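El club que enseña a un brazo a ordenar cubos

Por Marites Pascual
10 Oct 2022

Usamos cookies propias y de terceros para mejorar la navegación y medir el tráfico. Si continúa leyendo, entendemos que acepta su uso. Más información en la política de privacidad.

El club de robótica del instituto Quiambao se reúne dos tardes por semana, al terminar las clases, en un aula del segundo piso que antes era de dibujo técnico. Queda todavía el armario de las láminas. Los alumnos guardan en él los cables de repuesto, las bridas y una caja de cubos de colores.

Los cubos son el material de trabajo de este curso. El equipo prepara la prueba de manipulación de la Copa Dorneck, una competición para estudiantes de secundaria que se celebra en diciembre. El reglamento cabe en dos páginas. Sobre una mesa blanca se colocan varias piezas, el brazo debe recogerlas en el orden que indique el juez y dejarlas en otro punto. No se puede tocar el robot una vez iniciada la ronda. La puntuación máxima es de 500 puntos y cada ronda dura 300 segundos.

«El año pasado nos presentamos con un brazo pequeño, de kit, y quedamos en la mitad de la tabla», dice Benjie Malabanan, profesor de tecnología y responsable del club. «Levantaba bien las piezas, pero no repetía. La misma orden daba un resultado por la mañana y otro por la tarde».

Para esta edición consiguieron un brazo industrial ligero, cedido por el taller de formación profesional. El cambio obligó a empezar casi de cero. El programa antiguo no servía y hubo que aprender a definir puntos, velocidades y alturas de seguridad. Malabanan dedicó las primeras sesiones a las normas: dónde ponerse, quién tiene la mano en la parada de emergencia, quién da la voz antes de mover nada. Hasta que cada alumno no pasó por todos los puestos, el brazo no se movió a más velocidad que la mínima.

Efren Baluyot, de último curso, escribe casi todo el código de movimiento. Trabaja con un cuaderno al lado en el que apunta las coordenadas a mano. Explica que la primera tarea fue bajar la pinza en vertical hasta casi tocar la mesa y subirla por el mismo camino. Parece un ejercicio menor, pero si la bajada se desvía, un dedo de la pinza empuja el cubo y el agarre falla.

La segunda tarea fue separar piezas juntas. Con un cubo aislado hay espacio de sobra a los dos lados. Cuando los cubos se tocan, la pinza tiene que entrar por las caras libres, y según la orientación de la muñeca eso puede ser imposible. Es el caso que más puntos da en la competición y también el que más errores produce en los ensayos.
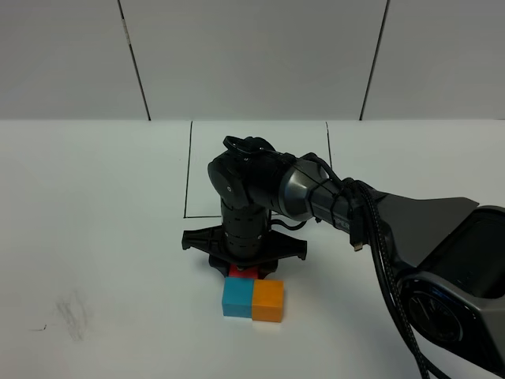 Elegir por dónde empezar

En la práctica de agrupación se usan tres cubos: uno rojo, uno azul y uno naranja. El azul y el naranja van pegados, lado con lado, y el rojo queda detrás, bajo la pinza. Una orden mal pensada convierte el ejercicio en un choque de piezas, así que el equipo discute cada secuencia en la pizarra antes de cargarla.

Nkechi Ibrahim se ocupa de esa parte. Su propuesta fue que el programa no siguiera siempre el mismo orden, salvo que el juez lo pida, y que calculara primero qué cubo tiene más caras accesibles. Para ello escribió una tabla con las posiciones posibles y la orientación de pinza que corresponde a cada una. La tabla creció más de lo previsto.

«Al principio la hacía yo sola y me equivocaba en los giros», cuenta. «Ahora la revisa otra persona con los cubos delante. Uno lee la fila, el otro mueve las piezas, y si no coincide se corrige».

Las líneas negras de la mesa sirven de referencia para todo lo demás. El origen de coordenadas se toma en una de sus esquinas y los alumnos lo comprueban al comienzo de cada sesión. En septiembre perdieron una tarde entera por saltarse ese paso: la mesa se había desplazado durante la limpieza y el brazo bajaba fuera de sitio. Desde entonces la comprobación es la primera línea de la hoja de trabajo, que firma quien la hace.

Registro y errores

El club lleva un registro de todos los intentos de agarre. Desde el comienzo del proyecto suman 1,103. Cada entrada recoge la disposición de las piezas, la velocidad y el resultado, y un campo libre para observaciones. Las observaciones son breves: «entra torcida», «empuja el azul», «bien, pero lenta».

Malabanan insiste en que se anoten los fallos con el mismo detalle que los aciertos. Dice que a los alumnos les cuesta al principio, sobre todo cuando el error es de tecleo, y que con las semanas dejan de verlo como una falta. Baluyot encontró gracias al registro que muchos agarres fallidos compartían la misma altura de aproximación. Cambió el valor y volvió a probar las mismas disposiciones.

Queda trabajo por hacer. La cámara que debe localizar los cubos está montada, pero el programa todavía depende de posiciones introducidas a mano. Ibrahim quiere tenerla en funcionamiento antes de noviembre. Baluyot prefiere asegurar primero los movimientos — «si el brazo no llega bien, da igual que la cámara vea bien» — y dejar la visión para las últimas semanas. Por ahora se reparten las tardes: una para cada cosa.

El presupuesto también condiciona el calendario. La empresa local Cesano paga el desplazamiento a la competición y la inscripción. El resto sale de la asignación del departamento, y una pinza nueva no entra en las cuentas de este año. Si la actual se avería, habrá que repararla en el taller.

El equipo admite a estudiantes de cualquier curso y no pide conocimientos previos. Los nuevos empiezan con el registro y la colocación de piezas, y pasan al código cuando conocen el procedimiento. La próxima sesión abierta a las familias será a finales de mes, con una ronda completa cronometrada.

Contacto: redacción de la revista, sección Educación. © 2022 Revista Trulluvness. Todos los derechos reservados. Volver arriba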